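Moving to the smaller place, one month in

September 26, 2019

The boxes are gone, except for two I've decided to stop looking at. I moved out of the house on Cordero at the end of August and into a one-bedroom apartment on the third floor in Sinden. A few people asked how it went, so I'm writing it down once.

The old house had a garage, an attic and a spare room, and I filled all three over the years. The apartment has two closets and a storage locker in the basement. I knew the numbers before I signed. I still packed as if there would be space at the other end, and for the first week I slept with a bookcase blocking half the window.

Rodrigo Aguirre helped with the truck. He drives for a living and I don't, so he backed it down the alley while I stood there waving my arms. The rental was 122 dollars for the day plus gas. I had a quote for 900 from a moving company, which included packing, and by four in the afternoon I was thinking about that quote a lot. The elevator is small. The couch went up the stairs.

I sold what I could before the move. The dining table went for 300 to a couple who brought their own blankets to wrap it in. The lawn mower went for 50. The rest of the garage I mostly gave away, and a neighbor, Arturo Morelli, took the workbench, the vise and every jar of screws. He sent me a message last week to say he'd found my good tape measure in one of the drawers. I told him to keep it.

Clothes were harder than furniture. I had shirts from a job I left years ago and coats in three sizes. I had read the usual advice about holding each thing and deciding how you feel about it, and I didn't get far with that. What I did in the end was put everything on the bed, one type at a time, and keep what I had worn in the last year. Anything I argued with myself about went in a bag. The bag sat by the door for two days and then I drove it to the thrift store.

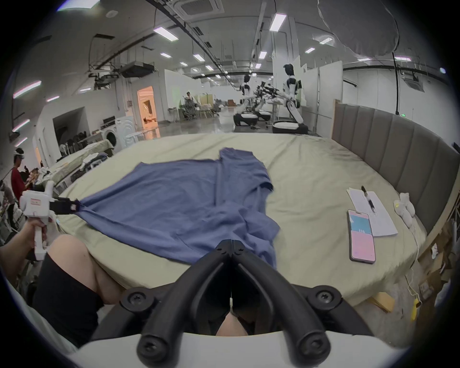
The closet here has one rail and one shelf. Sweaters are on the shelf, folded. Winter coats are in the basement locker in a plastic tub, and I'll have to remember to bring them up before it gets cold. I bought thin hangers to replace the thick wooden ones, and that gained me more room than anything I threw out.

The kitchen took the longest to sort out. There are four drawers, and one of them won't open all the way if the oven door is down. I kept one big pot, one small pot and two pans. So far I've missed the roasting tin once. I had a shelf of cookbooks and kept three, and one of those is only for the bread recipe in the back, so I should probably copy it out and let the book go too.

Things I like about the apartment: the heat works, the laundry room is down one hall, and I can clean the whole place before lunch. The bus to Cerkomgate stops across the street and gets me to work without a transfer. I used to spend most of a Saturday on the yard, and I don't miss it as much as I thought I would.

Things I don't like: the upstairs neighbor gets up very early and wears shoes. The bathroom fan sounds like a truck. I can't find a good spot for the bike, so it leans against the wall in the hallway and I hit my hip on the pedal most mornings. The landlord says there may be a rack going in downstairs next spring.

I still have to change my address with the dentist and the insurance. The two boxes I mentioned are photos and papers from my parents' house. They're under the desk for now, and I'll go through them over the winter.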